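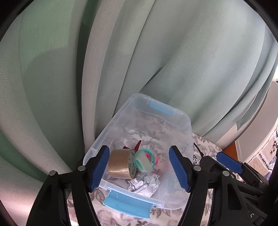

Flusbridge Household Goods - Customer Support, Web Shop Team

Ticket 1305
Subject: Discount code is accepted, but the total does not change
Opened: Wednesday, June 3, 2020
Handled by: Ihor Onyshchenko
Status: Solved, one point open

Problem as reported
The customer wants to order storage bins. She enters the code from our newsletter in the cart, the shop writes "Code applied", and the price stays the same. She tried it on her phone and on her laptop. She is asking if she must pay the full price and get the difference back later.

First check
I made a cart with the same products and got the same result. Then I removed the bins and put only a set of towels in the cart. The discount was taken off correctly. So the code itself is valid, and the problem comes only with some products.

Second check
I looked in the Trultine admin panel, under Promotions. The code is connected to the category "Storage". The bins were moved last week to a new category, "Storage and Laundry", and the towels were put in the old one by mistake. The message "Code applied" is shown when the code exists. It does not check if any product in the cart gets the discount.
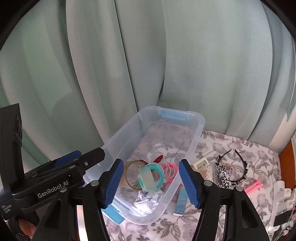 Storage bin with light blue latches

What I changed
1. Connected the code to the new category.
2. Moved the towels back to "Bathroom".
3. Cleared the price cache. This took 14 minutes, and during this time the old total was still shown.

After this I repeated the test with the bins and the total was correct - also when I was not logged in.

Reply to customer
I wrote to her that she should empty the cart, add the bins again and enter the code one more time. An old cart keeps the old price for seven days. She answered that it works now and she has paid.

Other orders
I found 18 orders with this code where the full price was paid. The list was sent to Ngubane in accounting for refund. Please do not refund them by hand from this ticket, or the customers will get the money two times.

Still open
The text "Code applied" is misleading. I have asked Drerkeo, who make the cart plugin for us, to change it. They plan the next update for August. Until then, if a customer writes with the same complaint, please check the product category first.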